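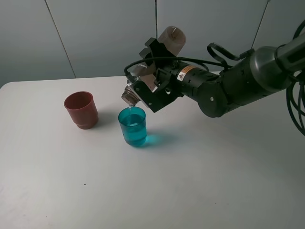

Hagos Woldegiorgis wrote in after last autumn's round to say that he lost his first three nights because the clock on his recorder was still set to summer time, and could the clock please come before everything else in the guide. Now it does! Thank you, Hagos.

4. Setting up your Andero night recorder

This section takes you from a charged recorder to your first night of calls. Redwings going over in the dark are a wonderful thing to find on a recording the next morning, and a small back garden in Rotdale can pick them up just as well as a hilltop.

4.1 Setting the clock

1. Slide the switch on the side to SET.
2. Hold the left button until the hour flashes.
3. Set the hour and minutes to GMT, whatever the time of year. In July your recorder will be one hour behind your kitchen clock.
4. Press both buttons together to save. The light blinks twice.

Note: the clock keeps going for 13 minutes with the batteries out. Any longer and you will need to set it again.

4.2 Choosing a spot

1. Pick somewhere with open sky overhead. A shed roof, a flat porch or a fence post all work well.
2. Keep at least 5 metres from boiler flues, air vents and anything else that hums.
3. Point the microphone straight up, with the foam cover on.
4. Strap the recorder down at both ends.

Caution: never fix the recorder to a chimney or a power pole. Use a ladder only in daylight and with someone holding the foot of it.

Leafy trees are a nuisance on breezy nights – the rustling sits just where the thin "tseep" calls are – so move out into the open if you can.

4.3 Setting the level

1. Turn the dial to 6.
2. Make a test recording of one minute after dark.
3. Play it back through headphones. You want a soft, steady hiss with no crackle.
4. If it crackles, go down one step and try again. By a busy road you may end up on 3 or 4.

Write the final number inside the lid. If you change it halfway through the season, put that in the remarks column of your night sheet.

4.4 Your first night

1. Put in fresh batteries and an empty card.
2. Slide the switch to NIGHT. Recording starts at sunset and stops at sunrise.
3. In the morning, slide the switch to OFF before you take the card out.
4. Copy the files to your computer and leave their names alone.

Caution: pulling the card out while the light is red can spoil the whole night's file.

4.5 Sending in your calls

Go through the night with the Esfahani viewer (section 5) and clip anything you think is a bird. Unknowns are very welcome. Our reference set for Brisholm has 2219 clips from 84 species, and quite a few of those arrived labelled "no idea"!

Give the date on which the night began, even for a call at four in the morning. Narendra Kashyap checks the waders and will write back if he would like a longer clip.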